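Adding Memory to an Old Desktop Without Losing an Afternoon

Posted December 17, 2023
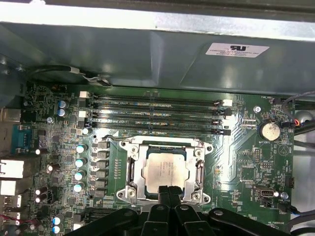 How do I know which memory my computer takes?
Look up the exact model in the maker's service manual and find the page on memory. It will give you the type (DDR3, DDR4 and so on), the largest stick each slot will accept, and the order the slots should be filled in.

I put this off for ages on my own machine, a hand-me-down from my friend Veronika Pintér that I use for family photos and way too many browser tabs. In July it got so slow that I could start a tab loading and go butter toast. So I bought two sticks, watched half a video, and got it wrong the first time. Learn from me!

Before you buy

Check what you already have. On Windows, open Task Manager, click Performance, then Memory. You'll see the total, the speed, and on most machines how many slots are in use. Write it all down. Then go to the manual. Desktop memory and laptop memory are different lengths, and the notch in the bottom edge moves from one generation to the next, so a DDR3 stick will not go into a DDR4 slot no matter how nicely you ask.

Watch out for the words "registered" and "ECC" in listings. A lot of cheap used memory comes out of servers, and most home desktops won't start with the registered kind. That was my mistake, by the way. The seller in Clalham was very decent about the return.

If you can, buy a matched pair. Mixing brands often works fine, but when it doesn't you can spend a whole evening swapping things in and out.

Getting it in

1. Shut down all the way (not sleep), switch off the power supply at the back and pull the cord. Hold the power button for 5 seconds.

2. Lay the case on its side on a table and take off the side panel. Touch bare metal on the case before you reach in, and do it again now and then as you work.

3. Find the slots and read the labels printed near them. Makers number these in their own way, so go by the manual's chart. If any cables are in your way, move them gently to one side.

4. Open the clips. Some boards have one at each end, others only at one.

5. Line up the notch, then press down evenly on both ends with your thumbs until the clips snap shut. It takes more push than you'd think – I was sure I was going to break something. If it won't go, take it out and check the notch again.

6. Plug everything back in and start it up with the panel still off. The first start can be slow while the computer sorts out its new memory. Mine sat on a black screen for over 20 seconds and I nearly yanked the cord.

If it won't start

Power off, unplug, and reseat the sticks. Nine times out of ten one end isn't all the way down. Still nothing? Try a single stick in the first slot the manual lists, then swap it for the other one. Beeps or blinking lights are a code, and the manual will have a table for them.

Once you're back at the desktop, check Task Manager for the new total and run Windows Memory Diagnostic overnight. Then put the side panel back on. I forgot mine for 2 days and the cat found it.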